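Teaching by hand, and other ways to spend a Monday

There is a stage in every trade where someone stands behind you and says "no, like this", takes the thing off you, does it in four seconds and hands it back. I learned to fillet fish that way, and to be afraid of fish. Robots are now having much the same apprenticeship, with the difference that the robot never sulks.

I spent most of September showing a machine how to fold a tea towel. The firm was Zedside, the machine was called Pirihi, and the person in charge of me was Ashton Tamihana, who has the patience of a man paid by the month. My target was 200 folds. I did 201, the extra one being a fold I was proud of and wished to have on record.

You can teach a robot by remote control, sitting at a desk with a pair of levers while the arms across the room do a slow impression of you. I tried this first. Everything I had known about towels since childhood left my body at once. The arms hovered, pinched the air and put the towel down somewhere worse. It is like eating soup by post.

The other way is to leave the robot out of it. You hold its hand, or a copy of its hand, and do the job yourself while the thing records what it sees and where it goes. People who sell this method call it natural. It is natural in the sense that walking in ski boots is natural: those are your legs, certainly, and you are getting somewhere. 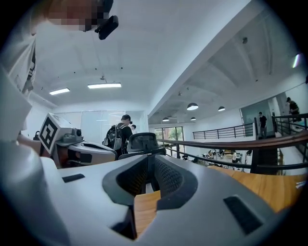

What you find out first is how much you cheat. A person folding a towel smooths it with the side of the palm, nudges a corner with a knuckle, and holds an edge down with an elbow if the phone rings. With two stiff fingers all of this is forbidden. You have to decide where the corner is and go and get it. By my second afternoon I was folding more slowly than at any time since I was five, and better, and my mother would have been suspicious.

The second discovery is that your bad habits are data. I tug a towel twice before letting go. I have no idea why. My father does it with curtains. Ashton showed me a run from the trained arm, and there it was, tug tug, performed with great seriousness by something that had never met my father. He offered to filter it out. I said to leave it in, and he wrote something down.

I am told this will all be swept aside by scale. Norkano, a rival outfit, is said to have 1,430 hours of people wiping tables, which may well be more than the nation's students have managed between them. I don't doubt that it works. I only wonder whose wiping it is. An average of a great many wipers is still a style, and some of us will have to live with it on our kitchen worktops, streaks and all.

The pay was fair, the tea was poor, and my wrist clicked until October. Brarkix has since asked whether I would like to do shoelaces. I have said yes, on condition that they find me a chair with arms, and that someone else does the double knots.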